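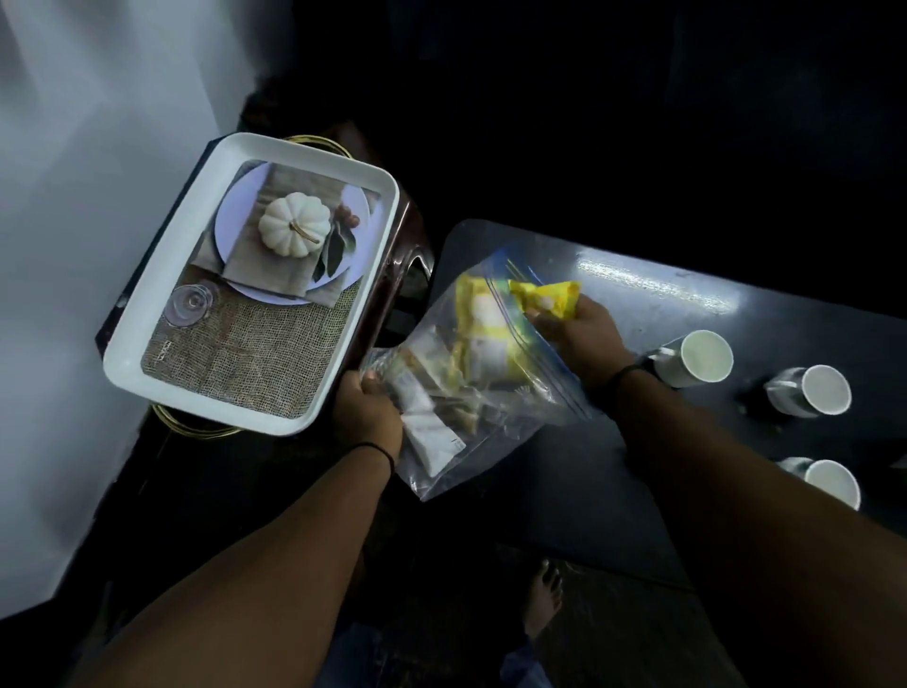
The bag problem

Pulling a yellow snack packet out of a zip-top bag takes a person a second or two. One hand pins the corner, the other goes in through the open mouth and comes out with the goods. Writing software that can do the same has kept the planning team at Felstead busy since March, and they're having a wonderful time with it.

The trouble starts with the plastic. Clear film bends light, throws glare and lets the wrappers inside show through, so a depth sensor tends to report a surface that isn't there. Felstead's answer is a perception package called Fellis, and it's a lovely piece of thinking. It doesn't try to rebuild the whole bag. It looks for the opening and the hands, then keeps a running guess about everything else - a guess it's allowed to change 300 times a minute.

Then there's the second hand. Older planners treated the holding hand as a clamp and forgot about it. Fellis plans for both together, so when the pull gets harder, the grip on the bag shifts to match. Watching the two paths bend around each other on the planner's display is a real treat!

The surroundings count too. Mugs on a glossy tabletop come with reflections, and a printed tray can show a plate and a pumpkin that no gripper will ever pick up. The team tags flat pictures like that by hand in Liteo, their labeling tool, and 174 of some 1000 clips now carry the tag.

Next on the list is resealing the bag. The seal strip is thin, it moves when you touch it, and the planner still loses track of it near the corners.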